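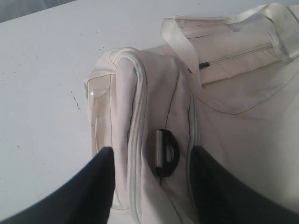 Call for participants: do packing methods save you anything?

Everyone has an aunt who swears by rolling. Someone at work swears by folding flat, and the internet swears by whatever it is selling this week. We have read a lot of these claims at Tudberg and found very little behind them, so we want people to come in and pack a bag while we keep time.

What you would do
You get a cream canvas duffel with a rounded end and zippers, and a pile of clothes for a long weekend. You pack it your own way, then the way we tell you. Then you unpack it and we look at the creases. A session runs 15 minutes per bag, 6 bags in total, with a break after the third.

Who we want
Adults who pack for themselves. Doubters are welcome. If you run a packing course or sell pouches, please sit this one out – we have heard the pitch.

What you get
$166, paid on the day, whether or not you finish. You don't keep the bag.

What we can't promise
A better method. Our first round found that people mostly liked the way they already packed, and we may well find that again.

Where and when
Viltley building, room 303, Saturday mornings. Street parking only.

To sign up, write to Ona Krūmiņa with your name and a line on how you pack now. Questions about pay go to Tymofii Maksymiv.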